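Home Courses Handouts Reading List Contact
Filed under: Food Science for Beginners

Handout 2: What Happens When an Egg Cooks
Posted in December by Karthikeyan Kamath

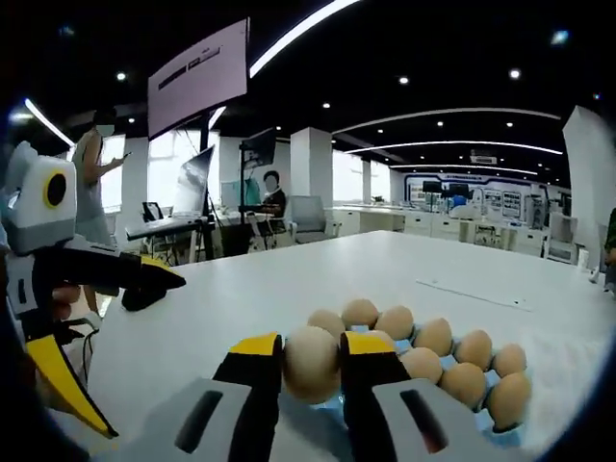 Krishnamoorthy Naidu asked after the first session why we spend a full week on eggs when most people in the course already know how to boil one. He said he would sooner get to bread. Bread comes next. Eggs go first in this course because they let us talk about protein without much else getting in the way.

Parts of the egg

The white is mostly water with protein in it. The yolk has less water, more fat, and its own set of proteins. The shell is mainly calcium carbonate and has many tiny pores. Air and moisture pass through those pores, so an egg slowly loses water and carbon dioxide as it is stored. The air cell at the wide end grows over time.

Shell color depends on the breed of hen. Brown and white eggs cook the same way.

Proteins and heat

Think of a protein as a long chain folded into a compact shape. Heat makes the chain move more, and at some point the folds come apart. This is called denaturing. The opened chains then bump into each other and stick, forming a net that holds water. We call this second step coagulation. Please keep the two words separate in your written work.

The proteins in the white do not all set at the same temperature. One of them begins to set fairly low and gives a soft, cloudy jelly. The most plentiful one, ovalbumin, needs more heat, and the white does not turn fully firm until it sets. The yolk thickens between the two. That is why a soft-boiled egg takes some care — the white has to be firm enough to hold before the yolk goes hard.

If heating goes on too long, the net tightens and squeezes water out. In scrambled eggs you see a puddle on the plate. In a custard you see curds.

Other things that change the result

Acid. A little vinegar in poaching water helps the outside of the white set sooner.

Sugar. It raises the setting temperature. A sweet custard can be taken a bit hotter than a plain one.

Milk or cream. These spread the proteins out, so the set is softer and takes longer.

Altitude. Water boils at a lower temperature the higher you go. Students from Clondville who cook at home up there should expect a hard-boiled egg to take longer.

The green ring

A gray-green layer around a hard-cooked yolk is iron sulfide. Iron comes from the yolk and sulfur from the white. It is harmless. Shorter cooking and quick cooling in cold water reduce it — older eggs show it more, as their whites are more alkaline.

Peeling

Very fresh eggs are hard to peel. As carbon dioxide leaves, the white becomes more alkaline and holds less tightly to the inner membrane. Starting the eggs in hot water also helps.

For next time

Read the chapter on flour and gluten. Bring your notes on denaturing, as we will use the word again for dough. The written exercise is to explain, in your own words, why a custard is often baked in a pan of water. One page is enough.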